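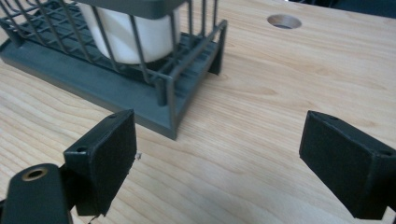
Before the visit to Skuvis I had a picture in my head of how you teach a robot to handle dishes, and it had a lot of code in it. What they do there is much simpler and much more physical. People do the chores themselves, over and over, with a gripper they hold in the hand and a camera mounted on it, and the recordings become the examples the system learns from. The station I spent the longest at was a pale wooden table with a gray drying rack on it, a white cup (or maybe a mug, I never asked which they call it) standing behind the wires, and the two black fingers of the gripper coming in from below. That view, from just behind the fingers, is all the learner ever gets. No view of the room, no view of the person. I found that oddly exciting!

Print this page | E-mail this page

I should back up. The visit was on 13 April 2024, an open day, and I got in because Domnica Pascu had a spare place and knew I had been reading everything I could find on imitation learning since last July. We were a mixed crowd. Some people had come from kitchen supply firms, there was a father with two teenagers, and then a handful of hobbyists like me who had brought notebooks and were trying not to ask all the questions at once.

Wenceslao Sandoval showed us through. He runs the collection side, and he is one of those guides who would much prefer you pick something up than listen to him. So after a short talk at the door we went straight to the tables. The project is called Rekska, and its goal for the year is plain household work: dishes in and out of racks, lids on pots, towels folded and put away. They record each chore in short takes. One take is one attempt, start to finish, and if you fumble it you say so and it gets marked, but it isn't thrown out right away. Somebody looks at it first.

I asked why a fumble would be worth keeping. Wenceslao said a fumble that you recover from is one of the best things they can get, since a machine that has only watched perfect takes has no idea what to do when a cup tips. A fumble that you don't recover from goes in a separate pile. They are still arguing about what to do with that pile, and I liked that he told us so.

Then we got to try it. The gripper is lighter than I expected, and the trigger has a long, soft pull. My first take was awful. I came in too fast, and I kept leaning over to look at the rack with my own eyes, which is apparently what everybody does. Yolotzin Xolalpa, who was working the station with us, told me to keep my elbow low and go at the speed I would use with a full glass of water. She also said to stop thinking about the robot altogether, just put the dish away. My third take was usable! She played it back for me on the laptop and I could see the exact moment where I hesitated over the wires. I had no memory of hesitating.

A rack turns out to be a nasty little problem, by the way. The wires are thin and gray and they all look alike, they pass in front of whatever you want to grab, and there isn't much room for two thick fingers between them. You have to come in from the open side or from above. A person does this without a thought, and it was a real pleasure to watch the two teenagers work it out with the gripper and get better at it than most of the adults.

The team's quota is 145 good takes per chore before they move the furniture. After that they turn the rack, swap the dish, change the lamps, and start over. Yolotzin said the turning matters more than people think. In an early batch the rack had always sat at the same angle, and the trained arm did beautifully until someone nudged it while wiping the table. They now have a card for each session with the rack position sketched on it, and the card is different every time.

2 comments | 80 shares

After lunch (good soup, terrible coffee) we saw the other half, where the recordings are sorted. Isauro Arellano had a wall of clips open and was trimming the ends, where the hand drifts away and does nothing useful. He does this by eye. There is a tool called Nustier that is supposed to find the cut points by itself, and he showed us where it does well and where it gets confused, mostly when someone pauses halfway through. He fixes those by hand and doesn't seem to mind. He had a strong opinion about people who wave the gripper around before starting, and I'm afraid I was one of them.

The last stop was the arm itself, on a bench at the back, running on what it had learned from the dish takes. It put a plate away nicely, then missed with a bowl, then got the bowl on the next try — slowly, with a small correction at the end that looked very much like something a careful person would do. The room went quiet for that one. I would have stayed another hour, but the people from Gallardo had a train to catch and we were sharing the van.

If you go to the next one, wear short sleeves or roll them up, because a loose cuff gets in the camera's way and you'll be asked to do the take again. Bring your questions to the tables and not to the talk. And try the towel station early; there was a line for it all afternoon and I never got my turn. Domnica did, and she talked about corners all the way home.

We use cookies to remember your settings. By continuing to read you accept this. | Sign up for the newsletter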